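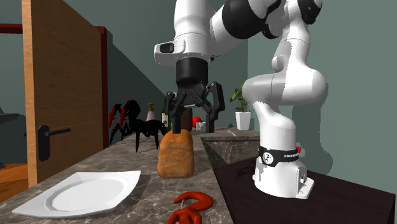
図1 シミュレーション環境における把持課題の一場面。グリッパを開いた状態でパンの上方に位置している。

進捗報告：雑然環境における把持方策の学習と評価(10月分)
提出先：Skandow研究助成 担当 Waltraud Eberhard 様

1. 当期の範囲
当期は、卓上に課題と無関係な物体が多数置かれた条件での把持方策の評価を実施した。前期までの評価は対象物と皿のみを配置した条件に限られており、妨害物体の影響を分離して測定できていなかった。実機での検証は当期の範囲に含めていない。

2. 環境
評価環境はErnessと呼称する内製のシーン生成系で構成した。石目調のカウンターに把持対象と皿を置き、その周囲および奥側にボトル、鉢植え、蜘蛛の模型などを配置する。図1の例では対象はパンであり、手前左の皿が配置先となる。妨害物体の種類と位置、光源の方向、壁とカウンターのテクスチャはエピソードごとに再抽選する。ロボットの台座位置は固定とした。
光源方向を抽選対象に加えたのは当期からである。図1の背面の壁に見られるような大きな影が入る条件では、前期の方策に接近方向の偏りが認められた。前期のデータでは影の位置がほぼ一定であり、方策がこれを位置の手がかりとして利用していた可能性がある。

3. 学習方法
方策は画像と関節角を入力とし、手先の目標姿勢と開閉指令を出力する。デモンストレーションは動作計画器により自動生成し、衝突を含む軌道を除外した455本を学習に用いた。比較のため、次の2条件を設けた。
条件A：妨害物体なしのデータのみで学習。
条件B：妨害物体ありのデータを混合して学習。
両条件でデータ本数、ネットワーク構成、学習ステップ数を揃えた。混合比の探索は行っておらず、条件Bでは半々に固定している。

4. 評価手順
評価は学習に使用していない配置700通りで行い、両条件に同一の配置と乱数種を適用した。成功の判定は、対象物を把持して皿の上に移し、グリッパを開いた後も対象物が皿の内側に留まることとした。制限時間の超過は失敗として扱う。妨害物体への接触は成否とは別に記録した。

5. 結果
条件Bは成功率、接触頻度のいずれにおいても条件Aを上回った。差は対象物の近傍に背の高い物体がある配置で大きく、妨害物体が奥側に集中する配置では小さい。失敗例は次の4種に分類した。
(1) 接近中に指の外側リンクが隣接物体に接触する。
(2) 対象物の上端を浅く挟み、持ち上げ時に滑落する。
(3) 対象物以外の物体に向かう。
(4) 把持後、皿の縁に対象物が当たり転倒する。
条件Aでは(3)が最も多く、条件Bでは(2)が最も多い。(2)は背が高く上部の丸い対象物に集中しており、下降量の不足が主な原因と判断している。条件Bの学習データを増やしても(2)の割合に明確な変化はなく、データ量よりも教示軌道の把持深さに依存するとみられる。(4)については、皿の縁の衝突形状を粗く近似していることの影響を排除できていない。

6. 未解決事項
接触モデルの摩擦係数は単一の値を用いており、パンのような変形しうる対象も剛体として扱っている。したがって(2)の発生率を実機にそのまま外挿することはできない。また、衝突検出を簡略形状で行っているため、鉢植えの葉など細い部分への接触は過大に記録されている。接触頻度の条件間比較への影響は小さいと考えるが、絶対値は暫定値として扱われたい。

7. 予算および計算資源
計算資源の使用は計画の範囲内である。Furanceの共有計算機を主に使用し、シーン生成のみ所内の計算機で実施した。費目間の流用はない。

8. 次期の予定
把持深さを対象物の高さに応じて変化させた教示軌道を作成し、条件Bの再学習を行う。併せて皿の衝突形状を精細化し、(4)を再集計する。混合比の探索はその後に着手する。実機検証の場所についてはSfakianakis側と調整中であり、日程が確定し次第、別途連絡する。評価配置の一覧と失敗例の分類表は別添とした。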